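Weigh the Flour, and Print the Weight
Dec 25, 2018

The cup is a poor unit for dry ingredients, and recipe writers should stop treating it as the default. My position is narrow. Liquids measured by volume are fine. Sugar is mostly fine. Flour, cocoa and anything else that packs down should be given by weight, with the cup figure in brackets for readers who want it.

The usual defense is that generations of home bakers did well with cups. They did, with their own cups, their own bin of flour and their own way of filling the one from the other. A baker who has made the same biscuits for 19 years has corrected for all of it without writing any of it down. The trouble starts when the recipe leaves that kitchen. The reader gets the number and none of the habits that made the number work.

In November I tested this on one plain batter, the kind used for a sheet of snack cake. I filled a one-cup measure 3 ways: spooned and leveled, dipped and leveled, and dipped with a tap on the counter. The same bag of flour was used throughout, a store brand called Umali. Between the lightest fill and the heaviest there was a spread of 19 grams. The recipe calls for three cups, so the batter could be off by nearly 60 grams before anyone had made what they would call a mistake.
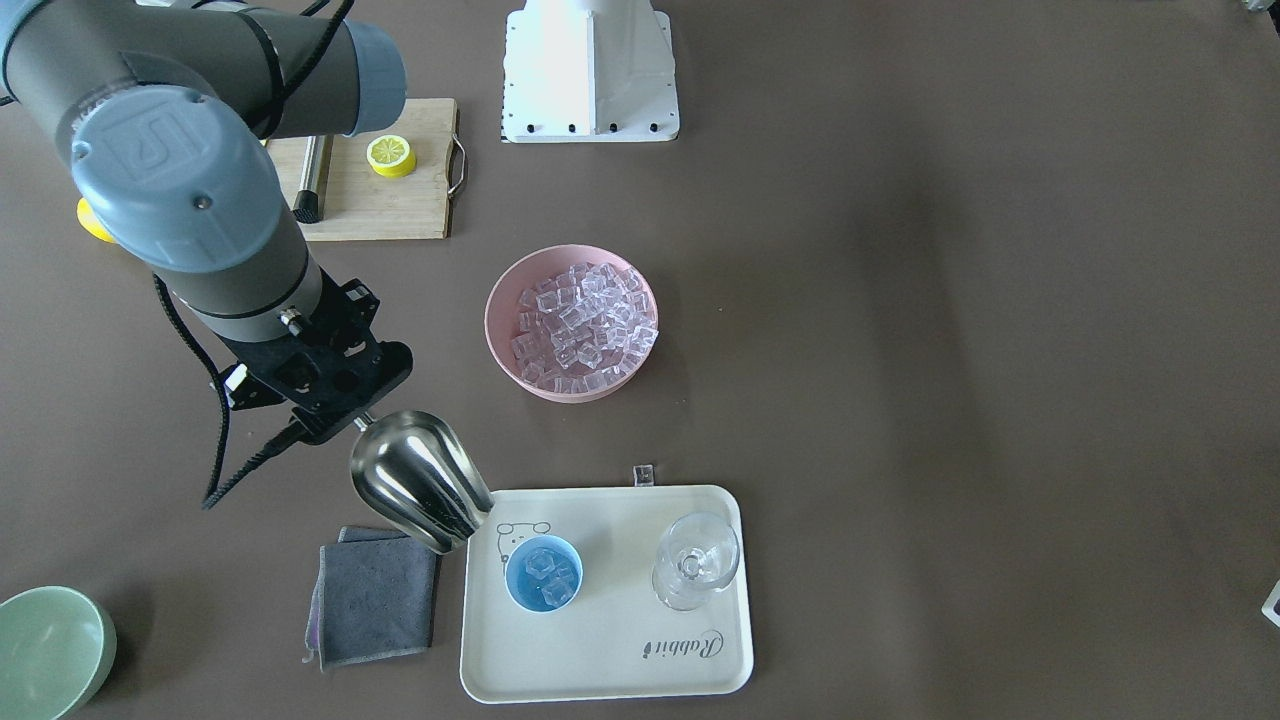 A steel cup over the tray.

A spread like that matters more in some recipes than in others. A pancake batter will take it, and the cook can add a splash of milk. A shortbread has no liquid to adjust, and the extra flour shows up as a dry, sandy crumb that gets blamed on the oven. Yeast dough falls between the two. The cook can feel that it is stiff, but a beginner does not know what stiff should feel like, and beginners are the ones who follow the printed amount most closely.

There are fair objections. One is cost. A basic digital scale is cheap, but it is still one more thing to buy and store. Mine is a Surby, bought used, and it reads in whole grams, which is enough for everything except yeast, salt and baking soda. For those I use measuring spoons and see no reason to change. A teaspoon of salt is a small amount, and the error in grams is small with it. Salt does have its own problem, as coarse and fine grains fill the spoon differently, but naming the type of salt in the recipe takes care of that.

The second objection is that weights look fussy. I have less patience with this one. My bread formula for two pans comes to 757 grams of flour. The number is ugly because I worked back from the size of the pans, and I could round it to 760 with no harm. Readers seem to see a figure like that and assume the method will be difficult. The method is to put a bowl on the scale, press zero and pour until the display reads the right amount. It takes less time than filling and leveling a cup over and over, and there is no cup to wash. 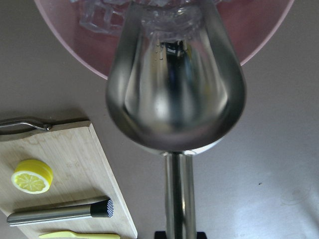

Does a recipe need both weights and cups?
For now it should carry both, with the weight first. Most readers in this country own cups, and a recipe they can't use is no help to them. The cup figure should come with a note on how the cup was filled.

That last point is the one most often skipped. The Goltico baking booklet that came with my stand mixer gives cups only, and its front pages say nothing on filling. I had to work out by trial that its authors spooned. The community cookbook from Firnton, which is older and plainer in every way, has one line inside the cover saying that all flour is sifted before measuring. Its cakes come out right the first time. One line was enough.

Converting an old recipe is simple if it is done once and written down. Make it the usual way, but put the bowl on the scale and note the weight after each dry ingredient goes in. If the result is good, those are the weights. Do not use a chart from the back of a bag, as the chart assumes a way of filling the cup that may not be yours. I pencil the grams in the margin next to the original amounts and leave the originals alone.

I would also ask writers to give the weight of the finished batter where it gets divided between pans. "Divide evenly" is hard to do by eye with a thick batter, and layers of different heights bake at different rates.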